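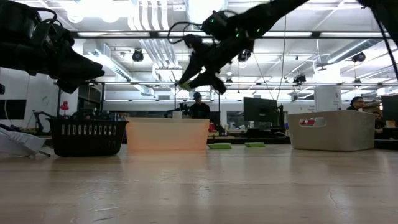
Gripper comparison, right arm loses sponge during transfer
Opened by Tharushi Chowdhury, 2019-10-04
Product: Kadico two-finger gripper, compared with our older Pinheiro gripper
Site: Skultura, Hatunville

Problem
We are testing the Kadico gripper on the right arm with a sorting task. The arm must take a sponge from the table and put it in the orange bin. The pick is good almost every time. But on the way to the bin the sponge turns between the fingertips, and sometimes it falls on the table before the bin. With the Pinheiro gripper, same sponges and same path, we did not see this in July.

Settings at start
Closing force at 4 in the controller menu, default speed, fingers open downward above the sponge. The green light on the wrist stays on all the time, so I think the power is fine.

What I tried
Restarted the controller. No change.
Cleaned the fingertips with alcohol. A little better for the first picks, then the same again.
Lowered the arm speed to half. The sponge still turns, only slower.
Checked the cable at the wrist – I was afraid it pulls on the gripper when the arm stretches out, but it has enough slack.
Changed the closing force from 4 to 2. Now it holds much better, which I did not expect.

Reply from Kadico support
With soft objects a high force makes the fingers close past the middle, and the object is pushed out to the front. Please keep force 2 and set the grip delay to 500 ms, so the arm waits before it lifts. Please also send the firmware number.

Update
Delay is set. Firmware is 1,760. I ran the task again with both changes and no sponge fell. One turned a little, but it went in the bin. I have not yet tried the gray bin, where the path is longer. Please leave the ticket open until I do this.

Status: waiting for customer

Contact support | © 2019 Kadico | Back to top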